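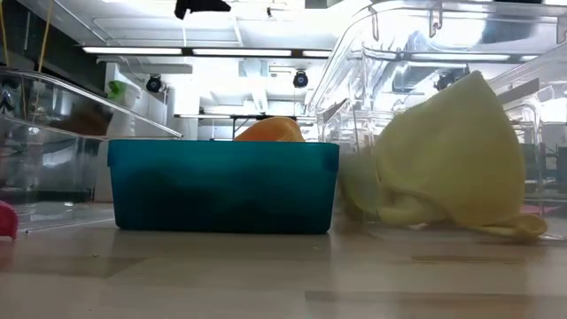 April, open day, writing this at 4:15 pm with sore feet

Back from the Caddale open day with Darlene Lapointe and I want to get it down before it turns to mush in my head. What a good day! I expected a polished ten-minute loop behind a rope, and instead they let us stand right by the cell and ask whatever we wanted for as long as we liked.

The cloth sorting was the one I came for. Sreekumar Pai ran it and talked the whole way through. Cloth is miserable stuff for a robot (we gave up on it after the Prenetti trial, see the old notebook) since it never lies the same way twice, and the clear bins make it worse, all glare and bent outlines. I asked why on earth they use clear ones. He grinned and said that was the point, if it copes with those it'll cope with ours. Fair enough.

They log everything. 3813 picks so far, and he wants another 500 on the pink cloths alone before he touches the settings again. I like that patience. We would have been fiddling after 5.
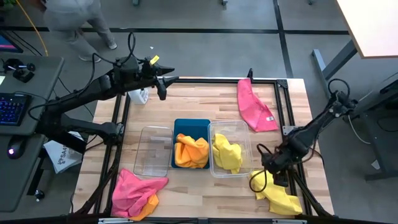
Both arms over the bench, one yellow cloth in the right-hand bin, orange in the middle.

Things I want to remember:

Arms mounted outside the bench, one each side, reaching in. Leaves the wood clear. Our Simard cell has the base right where you want to put things.

Cloths go down crumpled on purpose, or folded, or one on top of another. Sreekumar shuffles them by hand between runs and says his own habits creep in, so he now lets visitors do it. Darlene did 2 rounds and was very thorough about it!

Asked about grip force. He uses less than I'd have guessed, and would sooner miss a pick than drag the bin along with the cloth. Didn't get a number. Email him.

The Jornis talk after lunch was fine, mostly conveyors, good coffee. Darlene took proper notes on the safety part and will put them in the shared folder.

To try here: teal bin next to a clear one, same cloth in each, same light, see where ours falls over. Need to order the bins. Darlene thinks there's a stack of clear ones in the back store, check before spending anything.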